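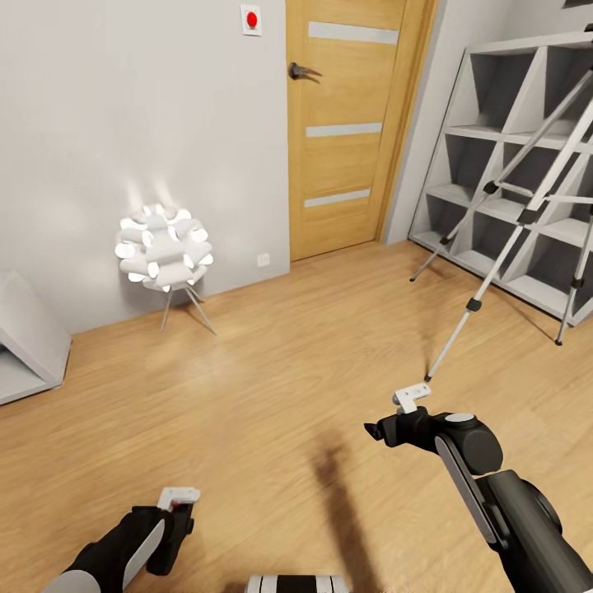 Opening remarks, keep them short. The subject tonight is how a regional rap scene gets a second act after its first star moves away, and I'm using Girness because I live there and can't afford to study anywhere else. Most of what I'm going to play you was made at home. Picture a small room with the door closed, a lamp throwing its glow up the wall, one outlet down near the floor, and you have the working conditions of half the rappers I'll mention. The other half had a roommate.

(Pause. If no laugh, move on quickly.)

Flilleck. Everybody here knows the name, so skip the biography. What matters is that he got a tour, the tour got him a manager, and the manager got him an apartment in a bigger city. For a while after that, every local kid with a microphone was introduced as "the next Flilleck." Some of them sounded nothing like him. One was a singer.

Play clip 1. Fade before the second verse, which is rude.

Then Grovum. Her first tape went up in May with no announcement and a cover that looks like a parking ticket. It had 1,716 downloads in the first week. By national standards that's a rounding error. In Girness it meant people at the gas station were quoting it at me, usually wrong.

Ludger Dreßler mixed it. I asked him what his approach was and he said, "I turned her up." Read that slowly. It's the best production advice I've ever been given and it took him 2 seconds.

Play clip 2. Let it run this time.

On the beef: somebody will ask. Siliņa and Grovum traded songs for a month, then shared a bill, then split the gas money. I've heard it called a feud. I've seen worse at potlucks.

Money section. Rosemarie Ackermann books the back room that holds 40 people and charges 15 dollars at the door. Do the math out loud, then subtract the sound guy. Wait for the groan. Her point, and I agree with it, is that a full small room does more for a new act than an opening slot in front of people who are still looking for their seats.

Last bit: buy the tapes. Stream them too, fine, but buy one. Then take questions. If the man with the binder is here, take his last.

Contact: use the form on the Talks page | © All rights reserved | Back to top

3 comments · 11 shares

We use cookies to remember your settings. Accept | Manage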